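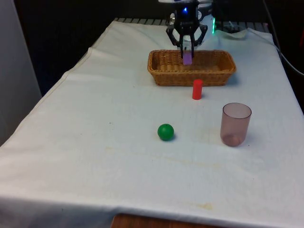

Rental hall walkthrough, Zosmont Street
Date: 2026-04-19
Checked by: Abla Aoun
Form: Binel general premises, 5 sections

1. Exits and routes
Front door: OK. Opens outward, no key needed from inside.
Rear door: FAIL. Latch sticks. The last sheet says "adjusted" with no name and no work order. I pushed it four times and it caught on two of them. Adjusted how?
Exit signs: OK on mains. Battery test not seen. I was told it was done in February and will believe it when I get the log.

2. Fire equipment
Extinguisher by kitchen: OK, pin and seal in place, gauge in the green.
Extinguisher by stage: tag number 2425 does not match the register. Somebody swapped it or somebody can't copy a number. Find out which.
Smoke alarms: Zaidi serviced these and left a sticker. A sticker is not a report. Please request the report.

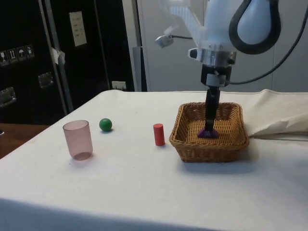

Alarm panel: no faults showing. Panel clock is an hour slow, so any event times in the log are suspect.

3. Electrical
Outlets: OK except the one left of the stage, cover plate cracked. Taped over. Tape is not a repair – replace the plate.
Extension cords: 2 in use as permanent wiring. Same comment as last time, same cords.
Panel cover: closed, labels readable, "misc" still on one breaker.

4. Kitchen and water
Hot tap: 105 F after running a minute. The Esotden heater display claimed a good deal more. I trust my thermometer.
Floor by sink: mat curls at one corner. Trip hazard. Remove.
First aid box: stocked, but no burn dressings.
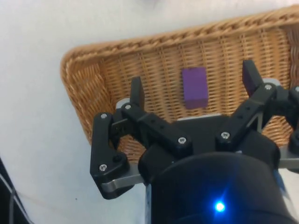

Reading time: 2 min

5. Floors and storage
Main floor: OK, dry at time of visit.
Stacked chairs: too high along the east wall. The posted limit is eight.
Storage closet: boxes in front of the water shutoff. Moved them myself. Expect them back.

Result: NOT PASSED. Rear door and cords first, paperwork next. I won't sign on a phone call – send photos of the latch and the missing reports.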